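Trindade Lending Closet: Questions We Get

What can I borrow?
Folding chairs, cake pans, a punch bowl, card tables and one very loud carpet cleaner. The full list has 56 things on it, and Edivaldo Batista will read it to you over the phone if you let him.

How long can I keep something?
Two weeks. You can renew once, unless someone is waiting for it. In April someone is always waiting for the carpet cleaner.

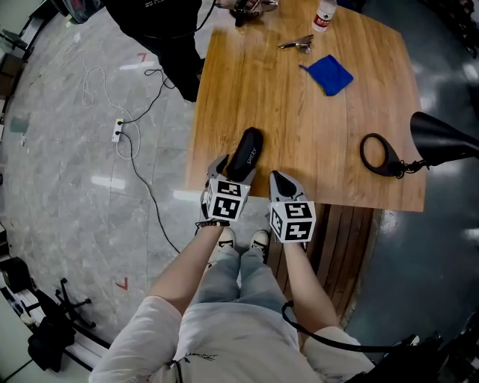 What if I break it?
Tell us when you bring it back. Small repairs are on us — Marcelino Mendonça enjoys them more than he lets on. For anything past fixing, we ask for half of what a used one costs.

Do I have to clean it first?
Yes. We have opinions about frosting, and you will hear them.

How many things can I take at once?
Six. A set of chairs is one thing. A set of chairs and the punch bowl is two things and probably a party.

Can I donate my old bread machine?
We have bread machines. Please call before you leave anything on the step, above all if it is a bread machine.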